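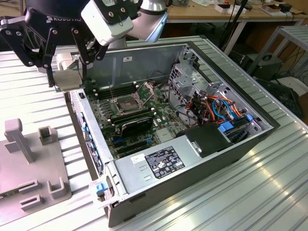

Page last changed: July, in the evening

Nollow > Notebook > Old Computers

Search this blog Go

I've had the lid off this old desktop for a couple of evenings now and I'm having a better time than I have any right to. It's one of those dark gray office towers that used to sit under every desk in the building where I worked, and my friend Imelda Layug was getting rid of hers. I said I'd take it before she'd finished the sentence.

The plan is a box for the back room that holds our photos and plays music. I call it Lumbao, which is what I call every computer in that room, so technically this is Lumbao number 2 (the first one made a noise like a coffee grinder and then one morning it didn't make any noise at all).

So, side panel off, case down flat, and the processor socket wide open. I always forget how tiny and bright all that contact stuff is! I close the bracket the minute I walk away from the bench, or I mean to. I once dropped a screw in one of those on a different machine and spent a whole evening with tweezers and a flashlight, muttering. Bent four pins. I got three of them back.

The part I like best in these office cases is the drive cage, all that punched silver metal. The part I like least is right in front of it, where the cables bunch up. Orange, red, yellow, black, blue, every one of them wanting to be in the same spot. I've bought a pack of 100 little ties and I intend to use an unreasonable number of them. The two blue SATA connectors can stay about where they are, I think, as long as I don't yank on anything.

I'm keeping the power supply for now. Also the graphics card, even though a music box has no use for one. It's in there, it's seated, and I'm lazy.

For storage I'm putting in a 258 GB drive I had in a drawer. Yes, 258, that's what the seller wrote on the bag in marker and I've gotten fond of it. The photos will go on something bigger once I've saved up. My spending limit for the whole project is 30 dollars and the ties and a tube of thermal paste have already eaten into it.

Still to do: find the processor (it's in an egg carton, and I own several egg cartons), blow out the vents, decide whether the blue latch by the front bezel is supposed to feel that stiff. If you've had one of these cases apart and know the answer to that last one, please leave me a comment.

Filed under: tinkering, hand-me-downs, the back room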